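Ticket 371: Sorting cell drops or mis-sorts flanged parts
Opened by: Fathima Patwary
Assigned to: Kenji Marchetti
Unit: Nilla
Status: Open, workaround in place

Hi Kenji, me again. I know you said to keep these short but you also said to put everything in, so I'm going with everything.

Quick background for whoever picks this up if you're away. The job is pick a part off the green belt, move it to the correct blue bin under the rail, repeat. It's the dullest chore in the shop and I would dearly love to hand it over. On plain round stock Nilla is fine, better than fine really, and I've stopped hovering. The flanged parts are where it all goes a bit pear-shaped.

Tuesday, first run after lunch. Loaded 13 flanged parts, belt on slow, vision program from Plurnlow as supplied. Nilla put 12 in the right bin and let one go early. It landed on the front rail and rolled off onto the carpet. No damage to the part that I could find.

I went back through the saved pictures and I reckon the trouble starts with where the fingers close. They go for the tube and ignore the flange altogether, so there's a lobe poking up over the top that the planner doesn't seem to know about.
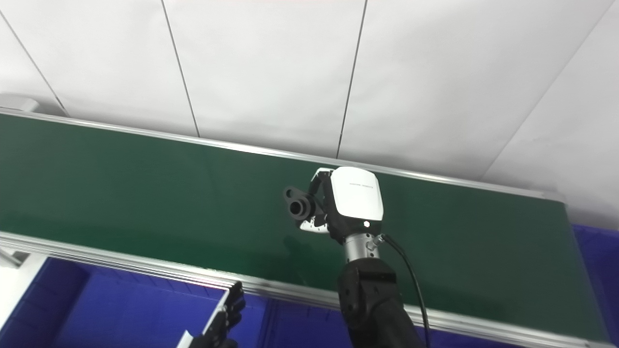 Grip on the tube, flange lobe standing clear above it.

I had a go at the same thing with my own hand and you just naturally turn the part so the flange sits against your finger. Hard to explain to a machine! Mona on the day shift says she was taught it in her first hour here and hasn't thought about it since.

Things I've tried so far:

Raised grip force one notch. Held better, but the release got slow and sticky.

Put grip force back and dropped the belt speed. No difference I could measure.

Cleaned the finger pads with the wipes in the kit. Might have helped a little, might be wishful thinking.

Swapped to the Dvorak grasp profile you emailed. Picks are steadier, and I had no drops over 2 full loads. The catch is that it takes its sweet time, and a person with a coffee in the other hand would beat it easily.

Reply from Kenji, 4:10 pm: Thanks, that's heaps to go on. Leave Dvorak loaded. Can you check what happens at the bin end? I want to know how the right hand sits next to a part that's already lying in the crate, and where the left one parks.

Checked. The right hand goes down into the middle crate at an angle, and the left stays up with the fingertips just above the rail. There's room in there with a single part lying on its side. I'm less sure about a crate that's half full - I can see that big white housing knocking things about. Have a look and tell me if the approach angle is what you'd expect. 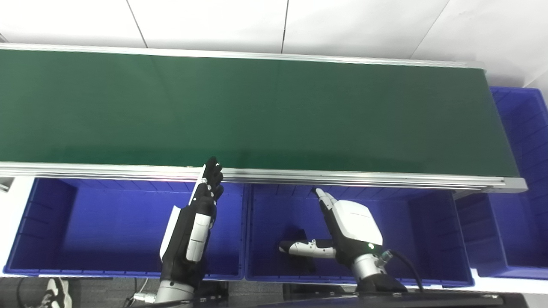 Still to do

Half-full crate test, with the Dvorak profile and the normal belt speed.

Kenji to ask Plurnlow if the flange can be added to the part model, or if we have to teach it by hand.

Someone to tell me whether the slow release is a setting or a fault. I've read that page of the manual twice and I'm none the wiser.

As for the question the boss keeps asking, can it do the job on its own yet: round stock yes, flanged parts only with me standing nearby. I'm keeping Mona on the flanged trays until the half-full test is done. Please don't close this one.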